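My uncle Clive came back from Planden with a limp and a cheese, and he wouldn't explain either of them until he'd had his tea. So we all sat there, me and Peninah and the dog, watching him get through 13 crackers one after another.

"There was a ferry," he said at last.

Well, there isn't a ferry at Planden! It's forty miles from any water you could float a duck on. Peninah kicked me under the table before I could say so. 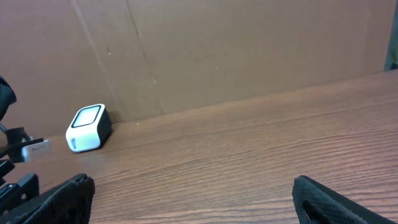 He'd gone over to see Benoît Marchal, who he'd been writing to for 31 years over a game of chess — one move a letter, and Clive losing the whole way. He'd got it into his head that he ought to lose in person. Only Benoît had moved to Dobre in March and never mentioned it, and the woman at the old address gave Clive the cheese because she felt sorry for him (it was a very good cheese, I had most of it).

"And the limp?" said Peninah.

"I'm coming to the ferry first."

He never did get to the ferry. He fell asleep in the chair with his boots on, and I went through his coat for the train ticket, which was to Zitov, and dated the week before. There was a letter in there too, sealed and stamped. Bishop takes rook, I'd have bet you anything.
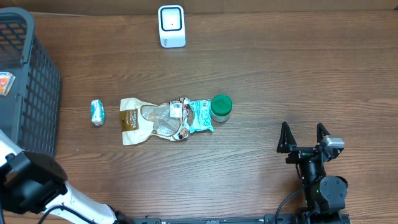 The grey basket, with a small packet in the bottom.

I put the letter back. Peninah had seen me do it, and she cut herself another bit of cheese.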